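Dratine Bean Pot, 4 quarts

Beans ask for very little. The Dratine gives them a heavy lid and a low oven, then leaves them alone until supper.
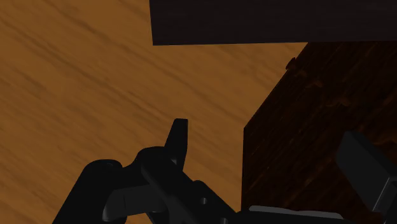

1 min read

Glazed inside and out, oven safe to 300 degrees, which is plenty for beans and a disappointment to anyone planning pizza. It weighs around 91 ounces empty, so lift it before you fill it. 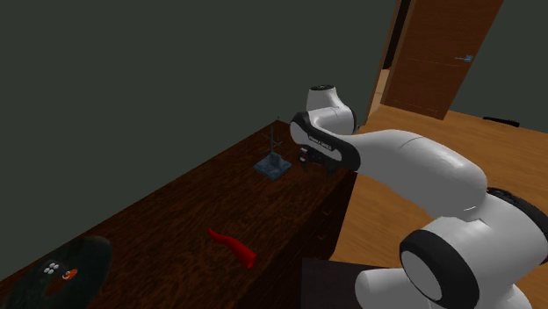
White arm at the long dark desk

Comes in Blackwood or Urkside Blue. The blue hides tomato stains poorly — we have tried. Hand wash, and yes, we know.

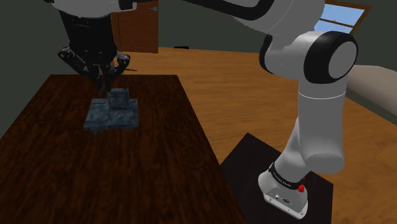
The base, with its red button and ports

Item 322. Replacement lids are sold separately, mostly to people with tile floors. Blackwood is back in stock in December.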